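생활공간 정리 프로젝트 중간 보고서
3조 / 작성: Yee-man Tsao

1. 문제 제기
정리 안내서 대부분은 모자와 작은 천 제품을 "통 하나에 모으면 끝"이라고 말한다. 우리 조는 이 주장을 처음부터 믿지 않았다. 통에 넣는 일은 쉽다. 다시 꺼냈을 때 모양이 남아 있는지, 원하는 것을 바로 찾을 수 있는지가 문제인데 안내서는 여기서 말을 흐린다.

2. 방법
작업은 목요일 오후에 나무 상판 탁자에서 진행했다. 회색과 남색 계열의 천 제품을 탁자에 올려 두고 노란 통에 담는 방식을 비교했다. 접는 법은 Lirnasska 수납 안내서를 따랐으나, 챙이 있는 물건에 대한 설명이 없어 그 부분은 조에서 정했다.
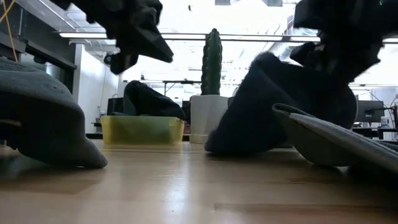

그림 1. 탁자 위의 회색·남색 천 제품과 노란 통, 선인장 화분

3. 관찰
남색처럼 어두운 천은 주름이 그늘에 묻혀 접힌 선을 찾기 어려웠다. 안내서의 "선을 따라 접기"는 밝은 색 천을 전제로 쓴 말 같다. 통에 그냥 넣은 천은 구겨진 채 부피를 차지했다. 이 상태를 정리라고 불러도 되는지 조원끼리 의견이 갈렸고, 나는 아니라고 본다. 물건이 탁자에서 통으로 옮겨졌을 뿐이다.

평가표에도 불만이 있다. 만점이 9점인데 그중 절반 이상이 "겉보기에 깔끔한가"에 걸려 있다. 통이 불투명할수록 점수가 오르는 셈이라 다음 회차에는 꺼내는 시간을 항목에 넣자고 제안했다.
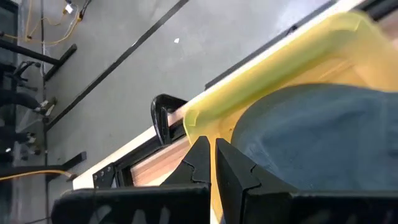
부드러운 천 제품은 꼭 접어서 넣어야 하는가?
물건에 따라 다르다. 얇은 천은 대충 넣어도 다시 펴면 되지만, 챙이나 심이 있는 모자는 눌린 자국이 남을 수 있어 모양을 잡아 맨 위에 두는 편이 낫다.

4. 남은 과제
칸막이를 넣은 통은 아직 시험하지 못했다. Stetport 칸막이를 신청해 두었으나 효과는 써 본 뒤에 판단하겠다.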